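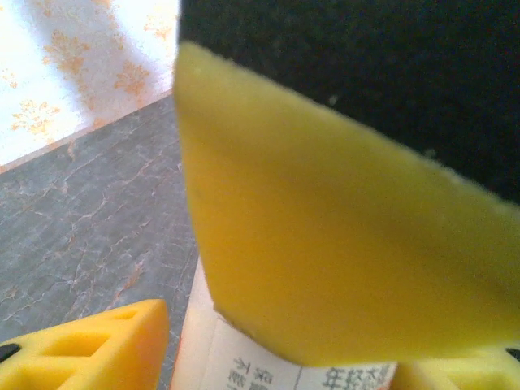 Re: [tuldale-surfaces] Sealing the gray tops before August?

Solange Fagundes wrote on July 7, 2024:
> Has anyone here used the Grilletti sealer on a marble-look
> top? Ait Ali quoted me 708 for the lot, labor included,
> and I'd rather do it myself if it isn't a two-day
> nightmare. Also what do you wipe it on with? The can
> says "soft applicator" and leaves it there.
> Solange

Solange — quick one, typing between jobs.

Check first that it needs sealing at all. Real stone, yes. If it's only a printed pattern, no, save your money. Drop of water somewhere out of sight, leave it ten minutes. Dark spot when you wipe = it drinks, so seal it. No spot, walk away.

Used Grilletti twice. Fine stuff, smells awful, windows open. Thin coats!! My first go I put it on like gravy and had streaks untill spring. Two thin ones, overnight between.

Applicator: anything soft that doesnt shed. Foam or felt both OK, yellow fuzzy edge and all, just pull off the loose bits first. Not paper towel.

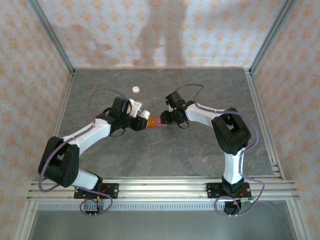

Gray marble pattern, from overhead

On price — Ait Ali did ours for 691 and it was almost 500 before they added the edges. So ask if edges are in. Sivemow has the sealer by the can, or did in the spring, call before you drive over.

Can't help with the backsplash question from last week, sorry, never done one. Somebody else?

Gotta run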